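The Slow Part Is Deciding Where to Grab

At Rutilel, the software team spends most of its time on the two seconds before a robot touches a shirt

Maricica Stoica has a rule for new hires at Rutilel. For the first month they are not allowed to change the motion code. They may read it, run it and complain about it, but the work they are given is all in the part that comes earlier, where the program looks at a piece of cloth and picks two points to hold.

"People come in wanting to make the arms faster," Stoica says. "The arms are fast enough. What costs us is a bad grasp point, and then everything after it is wasted."

Rutilel writes control software for two-arm stations that handle soft goods. Its first paying customer, a uniform rental company called Tradcombe, wants shirts flattened and folded before they go into a return bin. The garments arrive in any shape a person can drop them in. A box has corners and stays a box. A T-shirt has sleeves that hide under the body, a hem that looks like a collar from the wrong side, and a printed logo that the older vision model used to mistake for a fold.

The test station is plain. Two arms share one table, covered in brown paper and marked off with blue tape. Garments are laid out one at a time, and the operator sits at a desk alongside, within reach of both pendants.
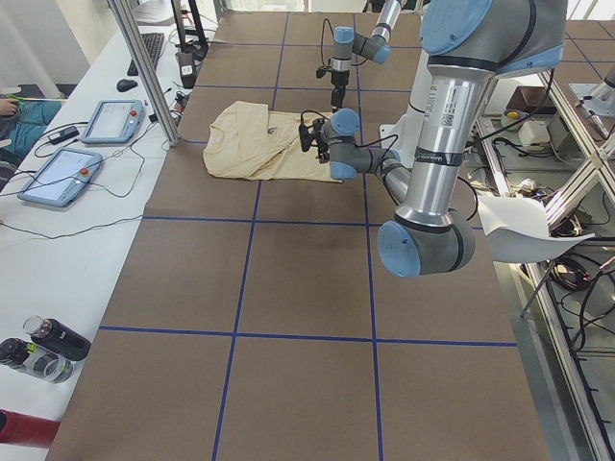
One planner, two arms

The current software, which the team calls Fekow, replaced an earlier version in which each arm had its own planner. Those two programs traded messages and took turns. It was safe and easy to debug, and it was slow. One arm would hold still while the other finished a move that was nowhere near it.

Fekow treats both arms as one machine with a single list of joints. It plans a path for all of them together and checks that path against itself, the table and the structure next to the table. Silviu Enache wrote most of the collision checker. He says the hard cases are at the wrists, where two grippers have to come close together over a small piece of cloth with their cables looped around them.

"A link is a tube. I can model a tube," Enache says. "A cable moves when the wrist turns, so we put a fat margin around it and give up a little reach."

The planner gets 300 milliseconds to return a path. If it can't, it hands back the best partial answer and the arms move to a waiting pose above the cloth. Enache would like that limit to be 400. Stoica has said no twice.

Finding the edge

Perception is Bianca Tudose's side. Her model takes a depth image and a color image and marks every pixel as one of four things: table, outer edge, inner fold or flat cloth. Only outer edges are offered to the planner as places to grab.

Beige on brown is one of the worst pairings for her, and she asks for it often. The color image gives the model very little to work with, so it has to rely on depth, and a thin cotton hem stands barely higher than the paper under it. Her test set has 522 layouts. She keeps a separate folder of 11 that no version has passed, most of them shirts with one sleeve tucked fully under the body.

The tape lines serve as a quick check on calibration. A script finds where they cross in the color image and compares those points with where the arm model says they should be. If the gap grows past a few millimeters, the script blocks the run and asks for a new calibration.

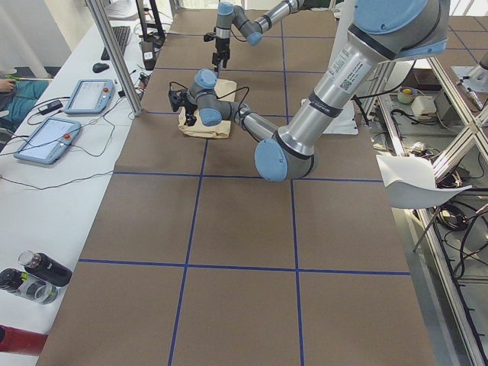
The near gripper over the left edge of a beige cloth, with the second arm's gripper just beyond it.

What the log keeps

Each attempt writes a record: the images, the grasp points that were considered, the one chosen, the path, and the gripper width at every step. Lindalva Sampaio built the viewer that plays these back. It has a slider and two panes – one for what the model saw, one for what the arms did – and it is the tool the team has open most of the day.

The viewer changed how they argue. Before it, a missed grasp was usually blamed on vision. Sampaio went back through more than 400 misses and found that in a large share of them the chosen point was fine. The fingers had closed a little too high. The fix was in the last part of the approach, where the controller now slows down and watches motor current for the first light contact with the table.

Tradcombe's side of the project is run by Ewurabena Frimpong, who visits in the late morning and asks to see failures first. She has asked for one thing the team had not planned: a plain-language reason on the screen whenever the station stops. "Planner timeout" means nothing to someone on a laundry floor. The message now reads "Can't find a safe way to reach the shirt. Please shake it out and lay it down again."

The next release, due in December, is meant to handle long sleeves. Tudose has already started laying them out on the table.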